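Chapter 7
Folding Knit Garments on Soft Surfaces

7.1 Scope

Chapter 6 covered flat goods on a rigid table. Most folding at home is done on a bed or a couch, where the support gives under load. This chapter treats jersey shirts and shorts with contrasting trim. 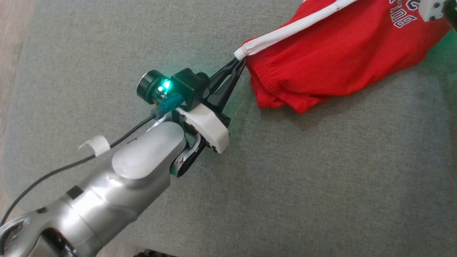

A knit garment has no stable rest shape. Its outline must be recovered from its edges - hems, cuffs, collar - before any fold line is set. The Greno method starts at the hem, and the Vatau method starts at the collar. Both assume a single garment, separated from the pile. 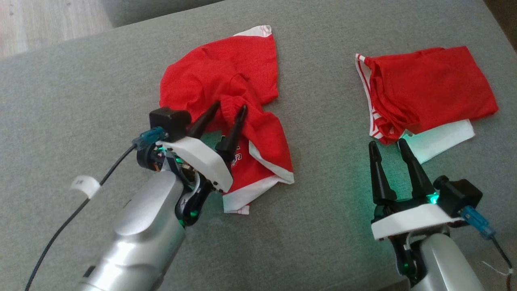

Fabric weight affects how well a fold holds. A jersey of 200 grams per square meter keeps a crease poorly, and upholstery adds drag along the lower layer. Lift the edge clear of the surface before moving it.

7.2 Locating Edges

Trim of a second color gives the most direct cue. A stripe parallel to the hem fixes the direction of the first fold.

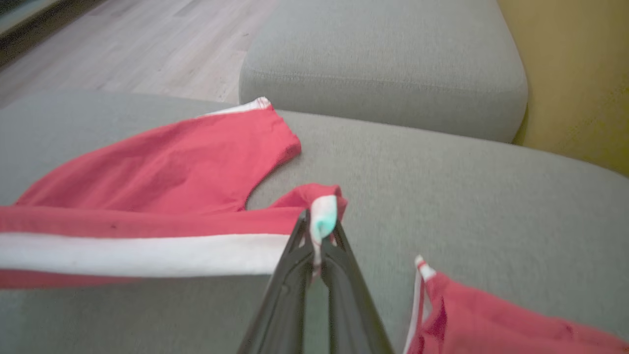
Figure 7.1 Red garment with a wide white stripe above the hem border.

Where no trim shows, use the stitching. Wrinkles also carry information, as they converge on the point where the cloth is held.

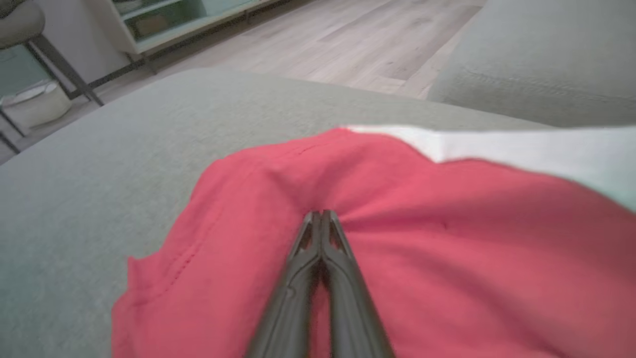

Figure 7.2 Folds radiating from a pinched point in red cloth.

Section 7.3 defines the terms edge, seam and fold line. Exercises begin on page 317.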